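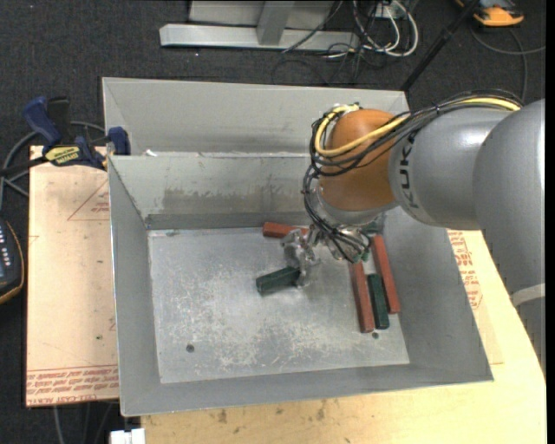

Umalside Opens Sorted Block Service for Schools and Play Centers

Bulk blocks in red and dark green to ship by color from Daher site starting in September

DAHER, July 2019 - Umalside, a supplier of large play and building blocks, said it will begin selling its rectangular blocks sorted by color and length, in returnable sheet-metal bins. Until now the company has sold blocks only in mixed loads. The new service is called Brendance and will open to all customers in September.

Under the service, a school, play center or library can order a bin of one color or a bin of two, and can choose how many long and short blocks go in it. The bin stays with the customer for as long as the blocks are in use. When blocks are worn or no longer wanted, the customer sends the bin back with the blocks inside. Umalside checks them, sets aside the ones that are fit to go out again, and recycles the rest.

The first two colors are red and dark green. Umalside picked them after looking at two years of orders and reorders. Red was the color customers asked for most often. Dark green came second and was also the color most often reported missing from mixed loads. Other colors will remain available in mixed loads at the present price.

"Customers have been telling us for a long time that they spend the first day with a delivery on the floor, pulling the colors apart," a company spokesperson said. "They had a point. We have the room to do it here and they mostly don't."

Trial with 612 orders

Umalside ran the service as a trial before this announcement. The company filled 612 orders during the trial, most of them for single-color bins. Customers were asked to report short counts, wrong colors, and blocks with chipped corners.

Chipped corners made up the largest group of complaints. The company traced most of them to the way bins had been filled. Blocks dropped in on end tended to hit the sheet-metal floor corner first, and the last ones in took knocks from the rim. Filling instructions were changed partway through the trial. Blocks are now laid lengthwise on the floor of the bin, side by side, and the layer above is laid across them. Reports of chips fell after the change, and the company has kept the method for the full service.

Wrong colors were a smaller problem. Nearly all of these involved dark green, which was confused with the company's black block under weak lighting. The lights over the sorting area have been replaced, and black blocks are now stored in a separate aisle.

The bins

The metal bins used for Brendance have been part of the Daher site for years, where they were used to move blocks between storage and packing. Umalside looked at cardboard and plastic containers for the service and decided to stay with what it had. Cardboard did not hold up to a return trip. Plastic did, but the plastic bins the company tried bowed when they were stacked full.

Customers should expect bins to arrive with scratches and scuff marks. The company does not repaint bins for looks between trips. Each returned bin is emptied, swept out, and checked for sharp edges, bent rims, and loose seams. A bin that fails any of those checks is repaired before it goes out again.

"We had one question over and over, which was whether the bin would be new," the spokesperson said. "It won't be. It will be clean and it will be sound."

Bins should be kept on a level floor and should not be used as seating or as a step. A full bin is too heavy for one adult to lift and should be moved with a pallet jack or a suitable hand truck. Umalside advises that children take blocks only from bins that an adult has placed and checked, and that the blocks be moved to low shelving where there is space for it.

The Natison center

One of the trial customers was the Natison play center, which received 917 blocks over the course of the trial. The center uses them in a large indoor building area open to school groups in the mornings and to families in the afternoons.

Staff at the center had been storing blocks in mixed heaps along one wall. With sorted bins, they set up one side of the building area in red and the other in dark green, and put the long blocks nearest the entrance, where older children tend to start. The center reported that cleanup at the end of a session went faster, though it did not keep exact times. It also reported that groups ran out of long blocks well before short ones and asked for a higher share of them. Umalside has raised the number of long blocks in its standard bin in response.

The center will continue with the service. It plans to return its first bin in the fall, with a load of blocks that have been in use since before the trial.

Ordering and returns

Orders can be placed with the Umalside sales office in Daher by phone or through the order form already used for mixed loads. The form has a new section for color and length. Customers who leave the section blank will receive a mixed load, as before.

A deposit is charged on each bin and is refunded when the bin comes back. Ordinary scratches, scuffs, and small dents do not affect the refund. Bins that have been cut, drilled, welded, or painted by the customer will be charged at replacement cost. Several trial customers asked whether they could add wheels. The company asks that they not do so, as the holes weaken the floor of the bin. It is looking at a separate wheeled base that a bin could sit on and will give details if it goes ahead.

Returned blocks should be dry and free of tape, stickers, and glue. They do not need to be sorted by the customer. Blocks made by other companies cannot be accepted and will be sent back at the customer's expense.

Delivery within the Daher area is included in the price of a full bin. Customers farther away will be quoted a freight charge at the time of the order. Pickup of a returned bin can be combined with delivery of the next one, and the company encourages customers to plan it that way where they can.

Existing customers with open orders for mixed loads do not need to take any action. Those who would like to change an open order to a sorted bin should contact the sales office before the order is packed.

About Umalside

Umalside supplies rectangular building blocks for indoor play and classroom use. Its customers include schools, libraries, play centers, and after-school programs. The company stores, sorts, and packs its blocks at its site in Daher.

Press contact

Umalside Press Office, Daher
Sample bins can be viewed at the Daher site by appointment. Requests for price lists and block dimensions should be sent to the sales office.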